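Prandstead Workshop Notes
Recording at home: microphones, rooms and levels
By Bijan Bahrami
Filed under: Audio, Spare room projects

Long-form talk shows are recorded in spare rooms and garages as often as in studios, and the faults in the amateur ones are consistent. The voice is too far from the microphone, the room is too bare, and the two speakers are at different levels. All three can be fixed before any money goes on equipment. The notes below assume two people at one table, a dynamic microphone each, and a small interface feeding a laptop.

Choosing the room

Pick the smallest carpeted room with the fewest parallel hard surfaces. A bedroom with a full wardrobe beats a kitchen every time. Clap once in the middle of the room and listen to the tail. A metallic flutter means two bare walls are facing each other; hang a doona or a moving blanket over one of them and clap again. Treat the wall behind the speaker's head last. Treat the wall the speaker faces first, as the voice hits it at full strength and comes straight back into the open side of the microphone if the pattern is anything wider than cardioid.

Turn off the fridge if it shares a wall with the room. Put the car keys inside it so that it gets turned back on. Ceiling fans, split systems and fluorescent ballasts go off as well. In February this limits a session to the early morning in most of the country. We start at 6 am and stop when the room becomes unpleasant.

The table

A table is a soundboard. Every knock, ring and coffee cup travels up a desk stand and into the capsule. Options, in order of effectiveness:

Floor-standing boom, not touching the table at all.
Clamp arm fixed to a separate shelf or bench.
Desk stand on a folded towel, with the towel on a square of dense foam.
Desk stand directly on the timber. Avoid.

A tablecloth over an underlay reduces the reflection from the top surface, which otherwise arrives a fraction after the direct voice and gives it a hollow quality. Thick felt is better than cotton. Check underneath for loose leaves, drop-in panels and drawer handles. Tape anything that rattles when you press the heel of your hand on the surface.
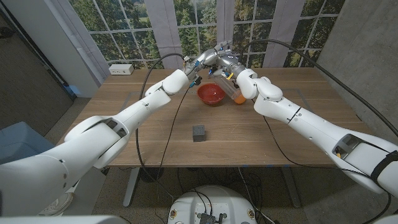

MICROPHONES AND STANDS

Distance matters more than model. Set the capsule a hand's width from the mouth, slightly off to one side and angled back toward the corner of the lips. This keeps the blast from p and b sounds off the diaphragm. A foam windscreen helps a little. A pop filter helps more but blocks the view of the other person, and people who can't see each other interrupt more.

Place the two speakers so that each sits in the dead zone of the other's microphone. With cardioid microphones the null is directly behind, so face to face across the table is correct. With supercardioids the nulls are off to each rear side, and a corner arrangement works better.

The Tarka boom arms we used for the first year had spring tension that drifted. If an arm sinks slowly during a take, do not overtighten the elbow. Undo the shoulder joint, set the counter-tension with the microphone fitted, then nip up the elbow. Replacement friction washers are ordinary nylon M6 and come in bags of 20 from any fastener supplier.

Cables

Buy balanced XLR leads in the length you need plus one metre. Coil them over-under. Leads wound around the elbow take a twist and fail near the connector, usually at the shield, and the first symptom is a hum that comes and goes when the lead is moved.

Run audio leads and power leads on opposite sides of the table. Where they have to cross, cross them at right angles. If hum persists with the leads separated, run the laptop on battery. If the hum stops, the charger is the source.

Label both ends of every lead. Ours carry a number at each end in paint marker, which survives handling better than printed tape.

Setting levels

1. Have each person talk for two minutes about something they find funny. Reading aloud or counting gives a false level, usually well under the real one.
2. Set the gain so that normal speech averages -18 dBFS.
3. Have each person laugh at full volume. Peaks should stay under -6 dBFS.
4. Write down the knob positions.
5. Leave the gain alone once recording starts. Fix differences in the edit.

Record at 24 bits. The extra depth leaves enough headroom that there is no penalty for recording on the low side. Record each microphone to its own track, with no compression or gating on the way in.

Headphones

Closed-back for everyone, including guests. Guests resist this. A guest without headphones will drift back in the chair and never know it. Keep the monitoring level modest, as leakage from a loud headphone is audible on the other person's track when they stop talking.

Storage and file names

The long session we did with Amirhossein Bahrami last winter came to 2272 megabytes for two tracks. Copy the files to a second drive before anyone leaves the room. Name them show, episode, speaker, take, in that order, with no spaces. Episode numbers should be padded to the same width as the highest number you expect to reach, or they will sort wrongly.

Keep the raw tracks until the episode has been out for a month. After that we archive a lossless stereo mix and delete the separate files.

Drinks, ash and other contaminants

Liquids go on a low stool beside the chair, never on the table with the interface. If the interface does get wet, pull the power first and the leads second. Sugar in soft drink or mixers corrodes pots and sliders within days, so a unit that still works afterwards should be opened and cleaned anyway.

Smoke residue collects on foam windscreens and then on the grille mesh. Wash the foam in warm water with a drop of dish detergent, squeeze it out without wringing and dry it overnight. The mesh on most dynamic microphones unscrews anticlockwise. Clean it off the microphone with an old toothbrush and let it dry fully before refitting. Do not spray anything at the capsule.

Parts mentioned

Nerkard desk clamp, 50 mm jaw
Pálfi felt underlay, cut to size
Paint marker, white, fine tip
Nylon washers, M6

Previous: Quietening a range hood
Next: Rewiring a lamp switch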